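Petronella 팀장님, 2월 진행 보고 드려요. 지난번에 표만 보내지 말고 그냥 말하듯이 써 달라고 하셔서 이번엔 정말 말하듯이 씁니다. 좀 길어졌어요, 미리 죄송합니다!

## 한 줄 요약부터

Cundcombe 매장 주방에 로봇을 넣을 수 있냐고 물으시면, 아직은 아니에요. 그런데 작년 가을에 제가 "몇 년은 걸립니다"라고 했던 건 취소하고 싶어요. 어떤 일은 생각보다 훨씬 빨리 되고 있고, 어떤 일은 (행주 접기 같은 거요) 반년 내내 제자리입니다.

## 지금까지 돌린 것

과제는 계획서 그대로 접시 차리기, 재료 쌓기, 상 치우기, 행주 접기, 진열대 채우기예요. 이번 기간에 모두 600회를 돌렸습니다. 원래는 더 돌리려고 했는데 그리퍼 손가락을 교체하느라 며칠을 그냥 보냈어요. 부품이 Jerndale에서 오는데 첫 번째 상자에 엉뚱한 규격이 들어 있었거든요. 반품하고 다시 받고, 그 사이에 Kagiso는 로그 정리 스크립트를 싹 새로 짰습니다. 덕분에 이제 실패 기록을 찾는 데 오전을 다 쓰지는 않아요.

제일 기분 좋은 건 재료 쌓기입니다. 장난감 샌드위치로 하는 그 과제요. 접시에 빵을 놓고 상추, 토마토 순서로 올리는 건데, 사람 손이 끼어들지 않고 끝까지 간 비율이 82퍼센트까지 올라왔어요. 지난 보고 때는 47퍼센트였으니까 저희끼리는 꽤 들떴습니다. 물론 모형 재료라서 가능한 숫자라는 건 압니다. 진짜 상추는 축 늘어지고 진짜 토마토는 미끄럽죠. 그래도 순서를 지키면서 앞에 놓은 걸 밀어내지 않고 다음 걸 얹는 동작은 진짜 재료로 넘어가도 똑같이 필요해서, 여기부터 단단히 해 두려고요.

못하는 얘기도 해야겠죠. 얇은 재료가 문제예요. 치즈나 상추처럼 납작한 건 바닥에 딱 붙어 있으면 손가락이 밑으로 못 들어가요. 몇 번 긁다가 포기하거나, 아예 밀어서 떨어뜨립니다. 그래서 요즘은 가장자리를 먼저 살짝 기울인 다음 집는 방식을 가르치는 중이에요. 잘될 때는 정말 사람 같은데, 안 될 때는 보고 있기가 좀 괴롭습니다. 접시에 올린 다음에도 조금씩 어긋나게 얹는 버릇이 있어요. 먹는 데는 지장이 없지만 매장에서 손님한테 낼 모양새인지는 또 다른 얘기고요.
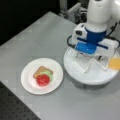
Lesego Tshabalala는 여기까지 읽고 이렇게 말하더라고요. 성공률은 그만 올려도 되니까 한 접시에 몇 분 걸리는지부터 적으라고, 점심시간 주방에서는 느린 성공이 실패나 마찬가지라고요. 그리고 직원이 옆에 붙어서 지켜봐야 한다면 일손이 줄어든 게 아니라 일이 하나 늘어난 거라고도 했습니다.

맞는 말이라 반박을 못 했어요. 그래서 적습니다. 지금 속도로는 세 가지 재료를 쌓는 데 거의 2분이 걸려요. 제가 손으로 하면 몇 초면 끝나는 일이죠. 속도를 올리면 내려놓을 때 튕기고, 튕기면 다시 집느라 오히려 더 오래 걸립니다. 다음 기간에는 성공률 옆에 소요 시간하고 사람이 개입한 횟수를 나란히 적을게요. 처음부터 그랬어야 했는데 제가 예쁜 숫자에 좀 취해 있었나 봐요.

## 나머지 과제들

- **접시 차리기:** 안정적이에요. 접시 색이 상판하고 비슷하면 가끔 헤매는데, 조명을 바꾸고 나서 많이 나아졌습니다.
- **상 치우기:** 컵은 잘 치우고 포크는 못 치웁니다. 포크가 접시 안에 기대 있으면 거의 매번 멈춰요.
- **행주 접기:** 진전 없음. 한 번 접는 것까지는 되는데 두 번째 접기에서 다 풀어집니다. 솔직히 이건 방식을 통째로 바꿔야 할 것 같아요.
- **진열대 채우기:** 상자는 되고 봉지는 안 됩니다. Flandex 쪽에서 자기네 매장 선반을 하나 빌려주기로 해서 다음 달부터는 실제 선반 높이로 연습해요. 이건 저도 엄청 기대하고 있습니다!

## 예산하고 일정

예산은 계획 안에서 움직이고 있어요. 손가락 교체 비용은 예비비에서 나갔고 영수증은 Mpho가 따로 올렸습니다. 한 가지 부탁이 있다면, 행주 접기에 잡아 둔 시간 일부를 재료 쌓기로 옮기고 싶어요. 행주를 아예 버리자는 건 아니고요, 지금 방식으로 계속 돌려 봤자 같은 실패만 쌓일 것 같아서 잠깐 세워 두고 Nayeli하고 다른 접근을 찾아보려고 합니다. 괜찮으시면 답장에 그냥 "오케이"라고만 써 주셔도 돼요.

다음 기간에 할 일은 이렇습니다.

1. 얇은 재료 집기만 따로 떼어서 반복 연습
2. 재료 위치를 매번 바꿔서 다시 측정
3. 진짜 식빵으로 첫 시도 (상추는 아직 무서워요)
4. Flandex 선반 설치하고 높이 맞추기

## 팀장님이 물으신 것

지난번에 "그래서 집안일이든 매장 일이든 언제 맡길 수 있냐"고 하셨잖아요. 제 느낌을 말씀드리면, 물건이 딱딱하고 자리가 정해져 있고 좀 느려도 되는 일은 꽤 가까이 왔어요. 문 닫은 뒤에 상자를 선반에 채우는 일 같은 거요. 부드럽고 얇고 바쁜 시간에 해야 하는 일은 아직 멀었습니다. 샌드위치는 딱 그 중간쯤이라 저희가 이걸 붙들고 있는 거고요. Cundcombe 주방 얘기는 식빵 결과가 나온 다음에 다시 하면 좋겠어요.

참, 연구실에 한번 오신다고 하셨는데 오후 3시 이후가 좋아요. 오전에는 보정 작업을 하느라 로봇이 거의 서 있어서 오셔도 볼 게 없습니다. 오시기 전에 Kagiso한테 메시지 하나만 남겨 주세요, 출입증은 그쪽에서 준비해 둘게요.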